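4. Wrist view set-up (Vusex 2, perception module)

Do section 3 first. If the hand driver isn't up, none of this will show anything.

4.1 Start the streams

1. Open the Vusex console, go to Perception > Wrist.
2. Tick Left and Right. Both, even if you only plan with one.
3. Set the frame buffer to 20. Default is 2000, too much, the console lags and the planner gets old frames.
4. Press Apply, then Restart streams. Wait for both lights to go green.
5. If one stays amber: stop, reseat the cable at the hub, start again from step 2.

Note: the names Left and Right are by port, not by arm. Swap them in the config if yours come up the wrong way round.

4.2 Self mask

The mask tells the planner which pixels are the hand. Wrong mask = it tries to plan round its own fingers.

1. Hand open, fingers apart. Use the Open preset.
2. Press Learn mask. Hold still untill the bar finishes.
3. Check the outline in the preview. Gloved hands give a soft edge, so set Edge margin to 2.
4. Repeat for the other wrist.
5. Save as a new profile. Don't overwrite Pringle, Ruwan's bench uses it.

CAUTION: Arms in Hold before you press Learn mask. Learn does not stop motion on its own.

4.3 Printed surfaces

Flat prints fool the detector. A photo of a knob gets boxed as a knob and the planner will offer a grasp on it.

1. Perception > Filters > Flat print, switch on.
2. Plane tolerance: start at 2 mm. Raise it if the sheet curls.
3. Run Detect once, planner OFF.
4. Any box left on the print, click it and choose Reject. Buttons, screens and dials are the usual ones.
5. Move the wrist, run Detect again. Tilted views are worse than square on, so test both.
6. Check the log. Code 325 means no plane found. Go back to step 2.

Note: text reading is seperate (section 6). Leave it off here, small labels slow everything down.

CAUTION: Don't turn the planner back on with boxes still showing on the print. Fingers will go for the sheet.

Problems with the filter: Keabetswe Sibiya. Anything about masks, ask Thilini Weerasinghe and send the profile file with it.

4.4 Compare with a known view

Glove in view, print behind it. Yours won't match exactly, doesn't need to. 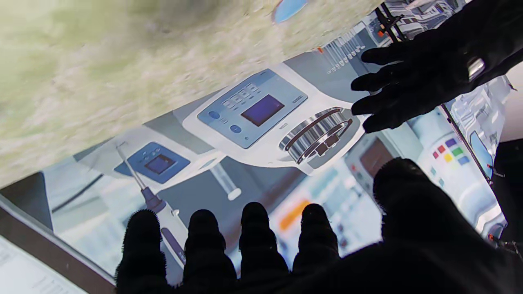
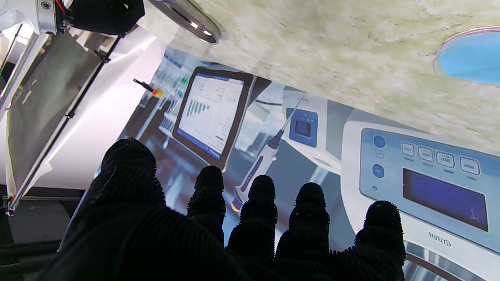
Fig. 4. Wrist views, gloved hand over printed lab equipment. Second hand in view in the first one only.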